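Week 5: Keeping Things Dry – Water, Air and the Home Pantry
Food Storage for Households, evening course
Handout prepared by Brenda Horrocks

Last week we left off with Cosmin's question about why his crackers went soft in a cupboard that felt perfectly dry. I love this question, and most of tonight's session grew out of it, so thank you, Cosmin!

Start with the air. Air always holds some water vapor, and dry foods trade water with it all the time, in both directions. A cracker fresh from the oven has very little water in it, so it takes water from the air until the two are in balance. A slice of soft bread starts out with far more water than the cracker, so on the same shelf it dries out. Same cupboard, same air, opposite results. Once you see this you start noticing it all over the kitchen – the salt that clumps, the brown sugar that turns into a brick, the raisins that go leathery.

The word we need is water activity. It tells us how available the water in a food is, on a scale from zero to one, where pure water is one. Please don't mix it up with water content, meaning how much water is in there by weight. Honey has a fair amount of water, but the sugar holds on to it so tightly that molds and bacteria can hardly use it. Fresh cheese has a high water activity and spoils quickly unless it is chilled. Keep honey and fresh cheese in your head as a pair and you'll rarely get the two ideas confused.

How fast does the trade happen? Three things matter most: how big the difference is between the food and the air, how much surface the food has, and what stands in between. Ground coffee goes stale much faster than whole beans, mostly a matter of surface (oxygen and escaping aromas play their part too, and we'll get to those in week 6). Powdered milk is a wonderful example, since it has an enormous surface for its weight and will cake in an open bowl on a muggy June afternoon.
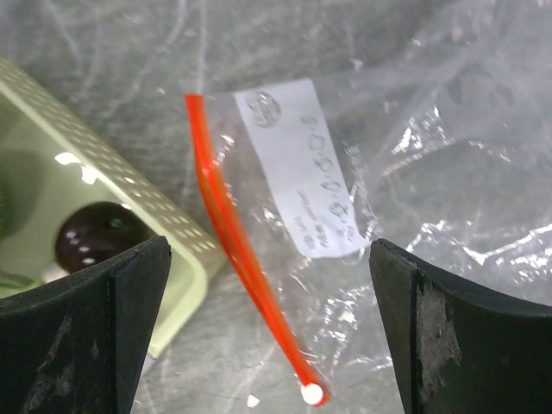
What stands in between is called the barrier, and barriers are never perfect. Glass and metal let essentially no water through, so with jars and cans the weak spot is the lid. Paper lets water through easily. Plastics fall in the middle and vary a great deal: thin polyethylene film is quite good against water vapor but rather poor against oxygen, and nylon is close to the other way around. Snack packages often use several layers for this reason, each one covering for the weakness of the next.

Then there is the air you shut in with the food. Liviu Nistor brought this up at the end of last session and I promised to come back to it. The vapor trapped in a half-empty jar is a tiny amount, far too little to soften a jar of crackers. The trouble comes from opening it over and over, because each time you swap in fresh room air. If you snack from a large jar every day, move a week's worth to a small one and leave the large one closed. It works beautifully with flaked cereal.

A note on the refrigerator. Cold air holds less vapor than warm air, but a cold container opened in a warm kitchen collects water on its inside walls. Let chilled flour or coffee come up to room temperature with the lid on, then open it.

The cracker trial

You'll need plain crackers, a kitchen scale that reads to a tenth of a gram, and four ways of storing them: an open plate, a folded paper bag, a plastic container and a glass jar with a good lid. Put 30 grams of crackers in each. Weigh the crackers alone at the start, then once a day for 5 days, always at the same hour if you can manage it. Write down the weight, and break one cracker on the last day to judge the snap.

Troels Hedegaard ran a longer version for last year's group, 31 days in his basement – and his plate of crackers gained weight fast at first and then almost stopped. That flat part of the curve is the balance we talked about. Look for the start of it in your own numbers!

Bring to the next session

Your weights, on paper.
A note of where you kept the samples (near the stove, over the dishwasher, in a closet).
One food from home that has gone clumpy, hard or limp.

Brândușa Iordache will have the second scale for anyone who wants to check theirs against it before class.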